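Unit 6 handout: Setting up and looking after the two-arm bench cell

Esstead Technical Workshops, Automation Maintenance

Read this before the Unit 6 practical. Bring it with you, as the check sheet on the bench assumes you have the settings below in front of you.

6.1 What the cell does

The cell has two small arms on a shared bench. Each ends in a two-finger gripper. In the Tronden exercise the arms move hand tools between the counter and a plastic tub. The tools are mixed on purpose: different lengths, different handles, different weights. A long screwdriver is the usual test piece. It is heavy for its width, and it swings if the fingers close too far from the balance point.

The program is stored on the controller under the name Astument. You will not edit it in this unit. Your job is to get the hardware into a state where the program can run, and to find the fault when it does not.

6.2 Before power

Check the base first. Each base joint bolts to a flat mounting plate. Try to rock the plate by hand. If it moves at all, tighten the plate screws before you touch anything else, and note it on the sheet. A base that shifts a little at the bench shifts a lot at the fingertips.

Next, follow the cables from the base to the wrist. Look for three faults:

Cable pulled tight when the arm is at full reach.
Cable lying where a joint can pinch it.
Bare or rubbed insulation close to the motor housing.

The wiring on these joints runs on the outside, so a rubbed wire is easy to spot if you look. Move the arm slowly through its range with the power off and watch the cable the whole way. Do not tape a damaged wire. Tag the arm and tell the instructor.

Copy the number from the mounting plate onto your sheet. Two groups swapped plates last June and spent an afternoon loading the wrong calibration.

6.3 Gripper fingers

Check the bolts on the side plate of each gripper with the correct hex key. They should be snug. If one turns more than a quarter turn, take it out, clean the thread and refit it. Then open and close the fingers by hand. They should meet evenly at the tips.

With power on, set the grip force to 40 on the controller scale for screwdrivers and 15 for the tub. The higher setting is for handles only. Used on the tub, it bends the rim and the tub slides.

Hold the screwdriver by the handle, close to the collar, with the shaft clear of both fingers. Gripping on the shaft is the most common mistake in this unit - polished metal gives the fingers very little to hold. 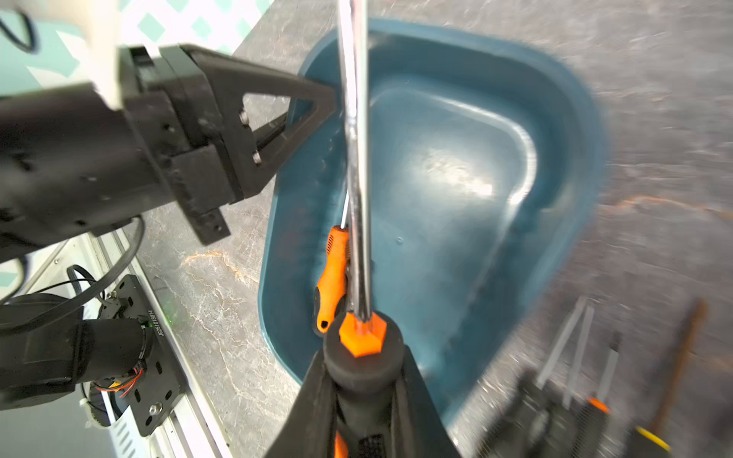
6.4 Working clearance

Put the tub where both arms can reach it without crossing. Jog one arm at a time at low speed. The second arm should be parked, or standing still at the side, while you jog the first. Look for contact at the rim of the tub, at the other gripper and at any upright near the bench.

Keep spare tools away from the path of the wrist. They can stay on the counter, but leave a hand's width between them and the tub.

6.5 Faults and first checks

Fault 131, gripper did not close: look for something between the fingers, then check the side plate bolts.

Arm stops short of the tub: base plate loose, or wrong calibration loaded.

Tool turns in the grip: wipe the fingers and the handle, then grip again nearer the collar.

Arm jerks at one point in its travel: power off and inspect the cable at that position.

6.6 Service interval

The Nassar service log is kept in the drawer under the controller. Finger pads are replaced every 2000 cycles, worn or not. Write the cycle count in the log at the start and end of your session. The log closes at noon on Sunday, and sessions not entered by then have to be repeated.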